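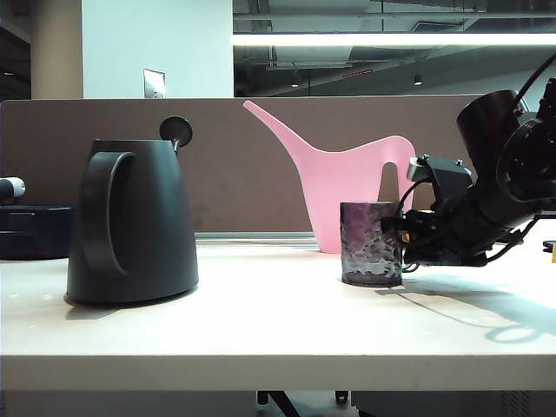 Pusham Tabletop Pouring Set

README, last revised 17 August 2018

Contents

This folder holds pictures and notes on a group of ordinary household things used for filling, pouring and emptying on a white table. There are 1,281 picture files, and 925 of them have a written note. The rest are sorted but have no notes yet.

The vessels

dark_pitcher - Dark gray to black, matte, wide at the base and narrower at the top, with one large looped handle. Early notes call it a kettle and later ones a pitcher. Both words are kept as written, so search for both.

watering_can - Light pink plastic, flamingo-like in outline, with a long thin spout and an arched handle. The spout is easy to knock. Lift it by the handle.

tinted_glass - A short tumbler, purplish, with a mottled surface in white and lavender.

clear_cup - Transparent plastic. Hard to make out against the white table in strong light, so notes on its fill level are less dependable than the others.

pink_cup - Plastic, flared toward the top, slightly see-through.

Other things on the table

The wire-mesh pen holder and the orange-red ball are listed together because the ball is often left inside it. Snack wrappers are listed under "misc" with no name of their own. The background is not labeled.

Note fields

Each note has 4 fields: vessel, action, target, remarks. Action is one of fill, pour, empty or move. Target is left blank for empty and move. If the cup was tipped over the mouth of the pitcher but the note writer could not tell whether anything came out, the action is still "pour" and the remarks say "unclear."

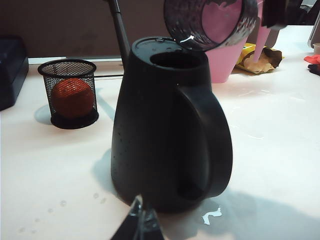

Munine wrote to ask why drops on the outside of a pitcher are not noted as a spill, when a wet tabletop is. A spill in these notes means liquid on the table. Drops on a vessel go in remarks as "beaded," and only if the note writer thought of it. Grenham's copy of the notes uses a separate column for this, and the two copies have not been merged.

Known problems

The files in folder 9 were named before the list of vessels was settled. "Can" there may mean the watering can or any other vessel with a spout.

"Cup" without a color was allowed until November and is still in many of the older notes.

Use

Free to copy for teaching and study. Please credit the Pusham Tabletop Pouring Set, and send corrections to Nic Aodha with the file name and the line as it should read.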